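Where Do the Cups Go? Our Campus Waste Project
Sumeya Moges, with Hiwot Bogale and Adi Pelupessy
1 Apr 2023

I drink way too much coffee, so I can't pretend I picked this topic from some noble place. I just got curious about what happens to a paper cup after I drop it in the blue bin outside Gashaw Hall. Most of them have a thin plastic lining, and our local plant doesn't take those. So the blue bin is the wrong bin! I had been doing it wrong for two years.

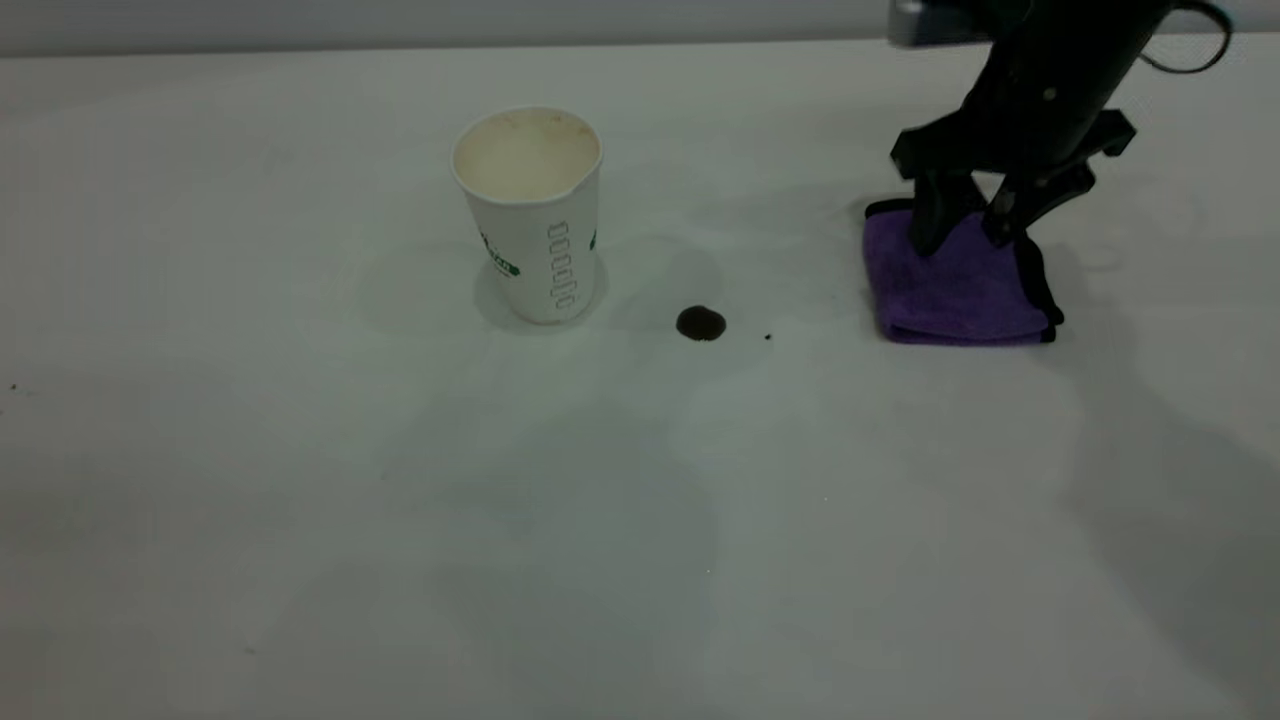 Our plan was pretty simple. We handed out a one-page survey at the Urnari cafe and got 200 of them back, way more than we hoped for (Hiwot is very hard to say no to). We also sorted the trash from the cafe's bins for 17 days in a row, wearing gloves and, after the first afternoon, masks.

By the end we had pulled out 960 cups. Adi kept the tally on a clipboard and I did most of the digging — I lost a coin toss. Only 19 people on the survey knew about the lining. A lot of the others said they recycle every cup and feel good about it, and I felt a little bad telling them.

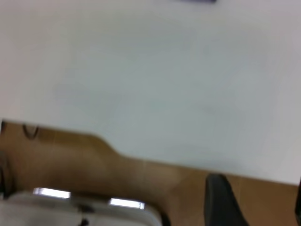 The part I liked best was talking to Ebise Dinsa, who manages the cafe. She told us she tried a mug discount once and hardly anyone asked for it. The sign was taped up behind the register, so I'm guessing people never saw it. She's willing to try again with the sign by the door, and we'd love to come back and count for that one too.

Some stuff we'd change: the survey question about "how often" was confusing, and people wrote things like "yes" next to it. We also skipped the bins upstairs — we ran out of time, and they're probably full of cups from the vending machine. Jianhua Zou has our tally sheets if next year's group wants them.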